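How a small band gets its songs heard
Project report, Music and Media module, second term

Started this in February, finished late. Question was simple: how does a band with no label get from the rehearsal room to people listening? One band only, Roketti, four members, home town Pindach.

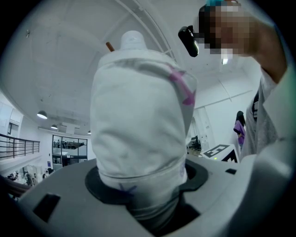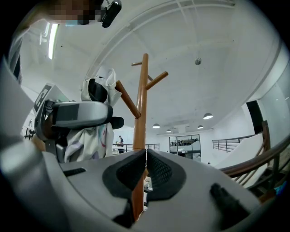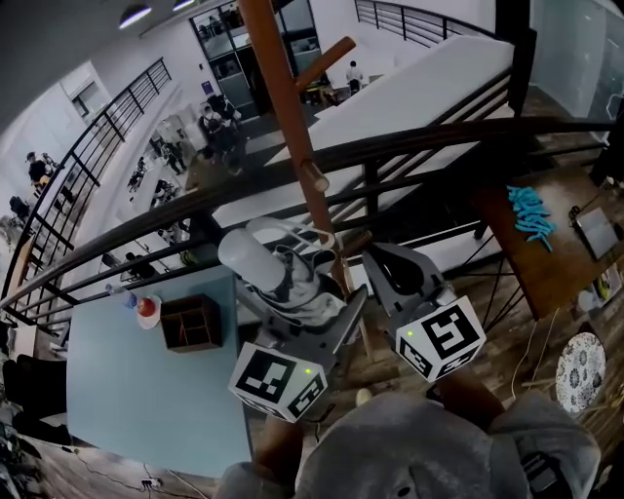
A coat rack, second and third photos.

Jana Matoušek

Background. Roketti play guitar pop with an accordion in it. Been going five years under this name, before that as a school group, mostly covers. Songs are in two languages and the band couldn't agree which ones go down better so I made that part of the project too.

What I did. Went to three rehearsals and two gigs. Talked to all four members, once together and then seperately, which was better. Handed out a paper survey at the second gig. Also kept a listening diary of the first album, not all of it ended up in here, it was mostly notes about drums.

The album. Recorded at Fimero, a small studio above a tyre shop. The band paid for it themselves from gig money. They had 18 songs ready and recorded 11, kept nine. The bass player still thinks the wrong two were dropped. Vocals done last, in the evenings, when the tyre shop was shut and the compressor was off. They pressed 200 CDs and had 150 left after the first summer. Everyone told them not to do CDs. By the next spring all gone, nearly all sold at gigs, from a table by the door, hardly any by post.

Gigs. Small places mainly. A wine bar, a fire station open day, the Pindach summer fair, a wedding they don't want to talk about. Pay was different every time. Sometimes a share of the door, sometimes petrol and a meal. The singer does the bookings by phone because emails get ignored, she said. Support slots for bigger bands paid worst but brought in the most new listeners, going by the sign-up sheet on the merch table.

Radio. One local station played the single in a lunchtime slot. The band thought this would change everything. It got them one more booking and a lot of messages from relatives. Streaming was slow as well, a small bump after every gig and then flat again.

Survey. Most people who answered had come with a friend who already knew the band. Second biggest group just happened to be in the bar. Very few came because of a post online. On the language question people said they didn't mind, but the songs they could name were nearly all the ones in the local language. I should of asked for ages, forgot to put it on the sheet.

Problems. Survey handed out too late in the night, some sheets came back with drinks on them and two with drawings. One interview recording is mostly drums from next door, had to go from memory. Only one band, so can't say much about bands in general. Also I liked the music before I started and that probably shows.

Findings. Playing live did more than radio or streaming for this band. Word of mouth is the main thing. CDs still sell if somebody is standing next to them. Support slots are worth taking even when they pay badly, at least early on.

Next time I would compare two bands, one with a label, and start the interviews before the exams. The second album is half written, they are going back to Fimero for it if the rent there stays the same.

Survey sheet and interview questions are in the appendix (paper copy only, handed in at the office).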